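News > Around Town > Folstead

Folstead library drops late fees, and I finally returned my book

I walked into the Folstead library this morning with a cookbook I'd had since before my kitchen was repainted, and I walked out owing nothing. Zero! As of Aug 1, 2025, the library doesn't charge late fees on anything in the regular collection, and whatever was sitting on your account from before has been wiped.

The change was approved in June and covers 3,048 cardholders. Of those, 627 had their cards blocked over unpaid fees, some of them for years. A few of my neighbors on Belhaj Street are in that group (so was I, if you're wondering), and I can tell you there was a small line at the desk when the doors opened.

Ilham Tawfik runs the front desk, and she told me the most common thing she's heard all week is some version of "are you sure?"

"People call and ask if it's a trick," she said. "I tell them to come in and bring the book if they still have it. If they don't have it, come in anyway and we'll talk."

You do still have to give things back. An item that's 6 weeks overdue gets marked as lost and you'll be billed for what it costs to replace, but bring it back and the bill goes away. Museum passes and the big folding tables are the exception – those still run $4 a day, mostly because there's always somebody waiting for one.

I asked whether the money would be missed. Tawfik said fees had been bringing in less every year, and that a good chunk of it went right back out in postage for the reminder letters. Drotthorpe made the same switch a while ago, and I've been jealous of my sister over there ever since.

The Flania branch is following the same rules, so you can borrow in one place and return in the other like always. The drop box on the parking lot side is open all night. It was stuffed when I went by, and I had to kind of wiggle my cookbook in sideways before I gave up and took it to the desk.
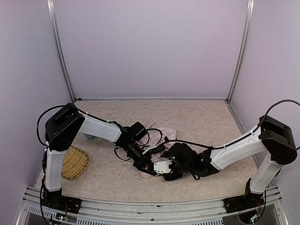

LOCAL NEWS

If your card was blocked, it should work again now without you doing anything. Mine did. If yours doesn't, stop by the desk with a photo ID and they'll sort it out while you wait. Cards that have expired need a quick renewal, and that's free too.

I checked out two mysteries and the same cookbook again – I never did get to the soup chapter.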